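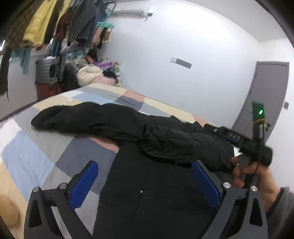 *Hand-held gripper over a padded jacket, garment handling work, Makby.*

**Report on a visit to the Makby collection site, 26/06/2018**

The visit was arranged at the invitation of Zosten, which gathers handling examples in furnished rooms on behalf of the Grorard project. Its purpose was to see how the examples are made and to judge whether a similar arrangement could be set up at our own premises.

The delegation was received in the ground-floor office and given a short account of the programme. Work at Makby is confined to clothing and bedding. Operators carry out each task by hand with a two-fingered gripper, and the recordings are passed to Sung, where the learning system is trained. The present target is 2000 accepted examples, to be delivered by the end of August.

We were then shown to a bedroom in which padded jackets are handled on a made bed. The host explained that thick, quilted garments were added to the list at Sung's request, as earlier sets had consisted largely of shirts and towels. The duvet is left on the bed during the work. Blue textured pads are fitted to the inner faces of the gripper fingers, and members of the delegation were permitted to try the tool for themselves. Most found the sleeves more difficult to take hold of than expected.

Each operator works for six sessions before moving to a different room. There are 13 rooms in use, of which we visited nine. An example is rejected if the garment leaves the bed or if the operator's free hand touches it. Rejected examples are kept separately and are not sent on.

Questions were raised about how the written task instructions are worded. At present each operator receives a single sentence, such as "fold the left sleeve across the front". Zosten agreed to supply a copy of the full list.

A request to see the checking stage could not be met on the day. It will be taken up with Sung in writing.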